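Progress report, Skumen hand-held gripper station
Prepared by Dalibor Vávra for Gunnel Hellström, 23/01/2024

Since the last report in December, the station was used for kitchen appliance tasks, and most of my time went to keeping the two hand-held grippers in good order. I write below what was done and what is still open.

Both grippers were taken apart and cleaned. On the left one the finger pad was replaced, as the old one had become smooth and plates slipped from it. The marker cubes were also a problem. One of them had turned a little on its mount, and the position of the hand was then wrong in the recordings. I fixed the cube again with two new screws and repeated the calibration. We have 146 accepted recordings in total. Another 7 were rejected, all of them from before the cube was fixed.

The work with the microwave and its glass plate has started. It is the hardest task until now, because the rim of the plate is thin and the grip must be at the right height.

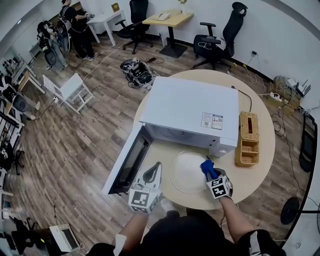
Manee Wannasri asked whether the fingertips should be checked before every session, also when the same person continues after a break. She would prefer a short check each time, and she finds the present rule of one check per day too weak for glass. I agree with her and changed the rule this week. The check takes two minutes.

Still open are the spare finger pads. We ordered four pairs from Sikura and they did not arrive yet. Čestmír Polák will write to them again. If the pads are late, we can continue with the present ones, but I would then move the glass tasks to the end of the plan.

No change of the budget is requested.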